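Workshop notebook, Purnham room
May, entry begun 4:30 pm, with cold tea

Second day of shadow puppets with the older nursery group. Writing this up before I forget which parts went wrong on purpose.

Set-up took far longer than the plan allowed, the plan having been written by me in a good mood. The screen is the old bedsheet on the folding frame, and it sags on the left however you clip it. Ainhoa Herrero ironed it last night. By the time it was up it looked like a relief map of somewhere with a lot of valleys. The children took the creases for waves, so the story now happens at sea. It was supposed to be a farm.

Present: most of the group, plus a younger brother who was only dropping off a sister and refused to leave. He sat under the table for the first part and then ran the thunder (baking sheet, wooden spoon). Best thunder we've had. He should be on the list next time if his mother can bear it.

Opening. Kozma the goat came out of his bag and said good morning. Kozma has done this opening for years and his left ear is mostly glue. One girl informed him that he was a sock. Edit Veres, who was inside the sock, said yes, and what was she? The girl thought it over and said she was a Capricorn. We moved on.

Cutting out. Card was too thick again. I ordered the same weight as last time because I had lost the note telling me not to. So: MEDIUM CARD. Written large here and on the cupboard door. With the thick stuff the children can get through a straight line and then they stop and look at you. Edit and I ended up doing all the corners, and everyone's fish came out looking like my fish. A parent will notice eventually.

Shapes made, as far as I could keep up: a lot of fish, a ferry, two separate Grandmas, a potato, a dog that was later a cloud. Nobody made the lighthouse, though I'd brought a beautiful sample lighthouse and propped it where they'd all see it. Someone used it to stir paste.

Sticks. Tape held, paste didn't. The paper straws bend when gripped by anyone with feelings about the story. Go back to the bamboo skewers with the points snipped off, and snip them at home. I snipped them in the room last spring and spent the session guarding a saucer of points like a dragon.

Fasteners for moving arms: bought a box of 179, an odd number that the label was quite firm about. Used far fewer than I feared. A four-year-old can push one through medium card if there's a hole started, and can't get it through thick card at all, hole or no hole. The ferry got six, in places where ferries don't ordinarily bend.

The lamp. Tronero, our desk lamp from the school's old office, still buzzes. It throws a good hard edge if it stands back at the second floorboard, and mush if it goes any closer. I chalked an X. The X was then admired, added to, and became a chalk garden, so I no longer know where the lamp goes. Try tape.

Performance. Seven minutes by the wall clock, with one plot. Grandma goes to sea, meets Other Grandma, there's a storm (see baking sheet), and everybody goes home on the potato. I'd prepared narration and used the first sentence of it. The children at the front narrated over me and their version had better jokes. One boy held his fish up against the light the whole way through without moving it. I was about to nudge him when Ainhoa shook her head at me. Afterward he told his father that his fish had been watching. So that's me told.

Thing to keep: letting them go behind the screen in pairs before the show, to see their own hands big. The noise was terrible and it settled them completely. Ten minutes would be too long. Stop when the first one does a rabbit that bites.

Thing to drop: the song. Girov wrote us a lovely song with a key change. I can't do the key change, and on the evidence neither can Kozma.

Talked with Ainhoa while sweeping about a quieter table for the ones who are done early or who don't like the dark. Touching and sorting, odds and ends, no instructions. 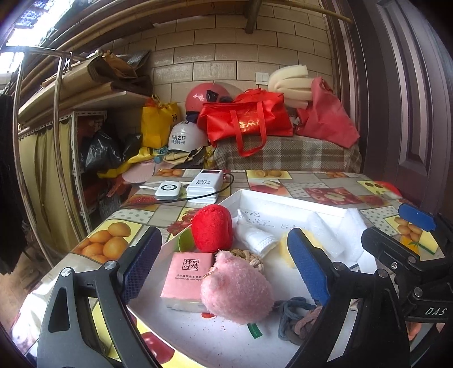
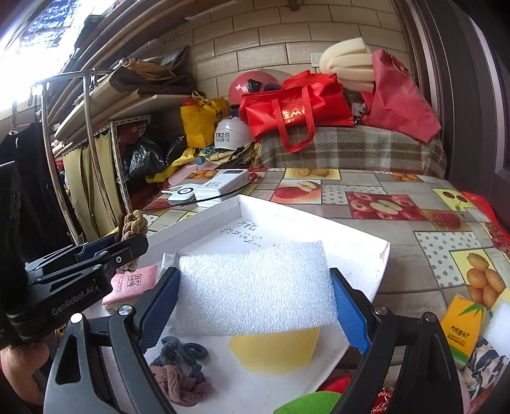

Edit's view is that the quiet table should be at the window end, well away from the thunder. Agreed. Ainhoa wants it open from the start so nobody has to ask for it, and I think she's right, though it means one of us sits there and isn't behind the screen. Probably me. My fish won't be missed.

To do before next session:

Medium card. MEDIUM.
Skewers, snipped.
Tape for the lamp position, a color nobody will want.
Second bedsheet, or a better iron.
Glue Kozma's ear again. Let it dry overnight this time, bag open, he came out smelling like a boatyard.
Ask the school if the hall blinds can be fixed. One slat is missing and at eleven the sun comes through it straight onto the screen. The children called it the moon and we got away with it.
Return the baking sheet to the kitchen before lunch staff look for it. It has a dent now. Buy them a new one and keep the dented one, it sounds better.

Paste bowl is still soaking in the sink. Whoever reads this first, it's your turn.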